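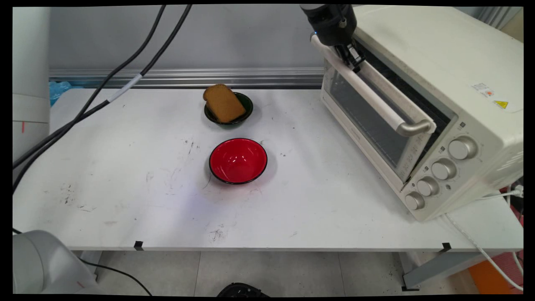

Sastden Guesthouse: changes to kitchen access and check-in

From April, the shared kitchen on the second floor at Sastden will be open to guests in all 50 rooms. Until now it was limited to guests staying 7 nights or more. Hours are 6:30 a.m. to 10 p.m., and the room key opens the door during those hours only.

Food left in the refrigerators must carry a room number and a checkout date. Unlabeled items are removed each morning at 11.

Check-in moves to the Branddale Street entrance while the main lobby floor is replaced. The work should take some three weeks. Guests arriving after 9 p.m. will need the door code, which is sent by text message on the day of arrival – please check that the phone number on the booking is correct. The code changes daily.

The Mulemard annex is not affected. Its rooms have their own kitchenettes and a separate entrance, and parking stays at the rear of the building.

Group bookings made through Murthy Travel keep their current terms. Questions about existing reservations go to Rekha Rodrigues at the front desk, extension 954.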